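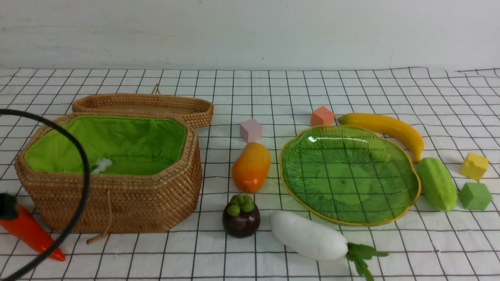 Woven basket with green lining, lid open.

Visit report: Kuscombe basket works, December

Rocío Becerra met our group at the Kuscombe gate at 95 Ashby Road. The works soaks, splits and weaves rattan on one floor. Core is graded by diameter before soaking, and rejected lengths go to the handle bench.

The soak tank holds 300 gallons. Stock stays in for 2 hours, then drains on racks. Duván Quintero runs the splitter and resets the blade gap for each batch.

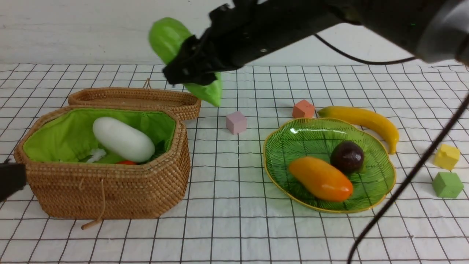 Lining and finishing

Linings are cut flat, gathered at the rim and stitched by hand. Eusebio Escobar showed us a jig that holds the lid while the cord loop is fixed. Finished stock is stored at 70 degrees. 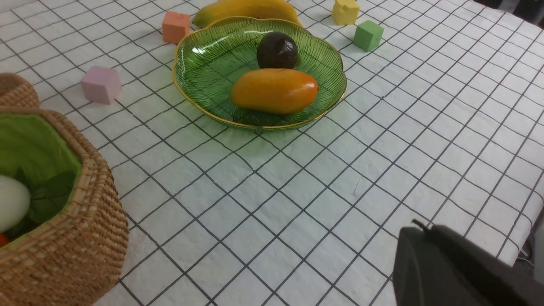 Weave density is checked against a steel gauge, one reading per side. For shape, Escobar prefers a ruled surface. A cloth printed in squares, like the one under the green scalloped plate, will do for a quick check of an octagonal base. The gauge readings go on a card that travels with the batch.

Last updated: December
Contact: Sheyla Arango | Back to top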